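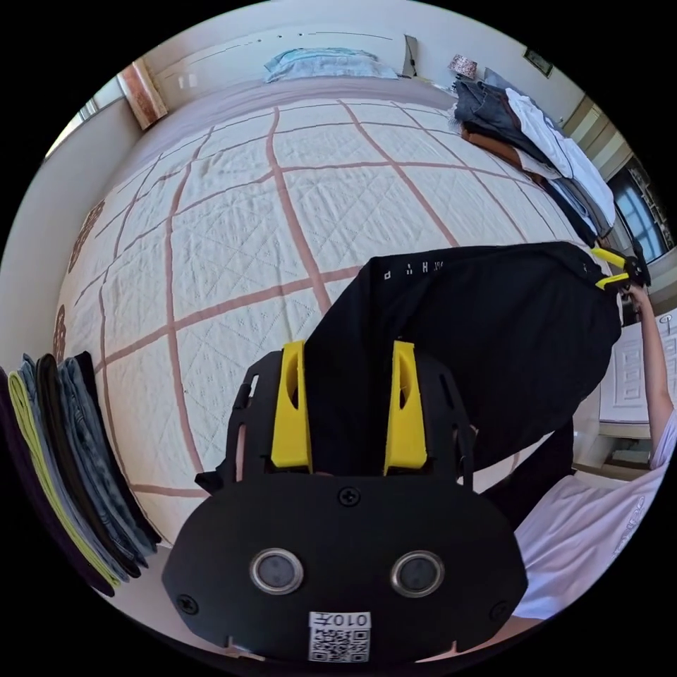 Open Call: Lens-Based and Print Works for the Andrade Project Rooms

The Andrade Project Rooms invite submissions from photographers, printmakers and artists working with still images for a group exhibition opening in November. The working title is Interior Distances. The selection will deal with domestic space, shelter and the measurement of rooms, in any process that results in a flat or near-flat work.

Eligibility

The call is open to individual artists and to duos, at any stage of their career. Students may apply if they will have finished their course before the exhibition opens. Artists who have shown at Andrade in either of the last two group exhibitions are asked to wait for the next call. There is no restriction on country of residence, but all correspondence is in English.

What can be submitted

Photographs (analog or digital), photomontage, photogravure, screen print, relief print, cyanotype and other contact processes. Artist books are accepted if they can be shown open in a case. Video, projection and sound cannot be accommodated in these rooms. Work generated wholly from text prompts will not be considered.

The longest framed edge may not exceed 43 inches. Unframed works will be pinned or held with magnets, and the artist should state which is acceptable. Multi-panel works count as one work if the panels hang together within the same limit. Works must have been completed within the last four years and must not have been shown previously in Kostbridge.

How to apply

Send one PDF containing, in this order:

Name, mailing address, email and phone number
Up to 4 works, one per page, each with title, year, process, paper or support, framed and unframed dimensions, edition size and insurance value
A statement on the submitted works, one page at most
A short CV, one page at most

The file must be smaller than 20 MB. Name it with your surname followed by the word Interior. Links to websites are welcome in the CV but will not be used for selection. Installation views are useful for works with an unusual mounting — include one on the same page as the work, not on a page of its own.

Applications go through the form on the Andrade website. The form closes at noon, Kostbridge time, on the last day of August. Files sent by email or on physical media will not be opened.

Selection and terms

Works are chosen by the two curators of the Project Rooms together with a guest from the Nerkden print workshop. Results are sent by email in September. Individual feedback is not given.

There is no application fee. Each selected artist receives an exhibition fee, paid on delivery of the work. Andrade pays return shipping by ground within the country; outbound shipping is paid by the artist. Artists abroad may supply print-ready files instead, and Andrade will have exhibition prints made at Madard, with one proof sent for approval. These prints are destroyed after the show unless the artist pays for their return.

Works are insured from arrival until they leave the building. Sales inquiries are passed directly to the artist, and no commission is taken. Copyright stays with the artist. By applying, artists allow selected works to be reproduced in the exhibition leaflet and on the Andrade website, with credit.

Access

The rooms are on the ground floor, with step-free entry from the courtyard. Applicants who need the form in another format, or more time for reasons of access, should write to the office before the form closes. Questions about dimensions or mounting can be sent to the same address.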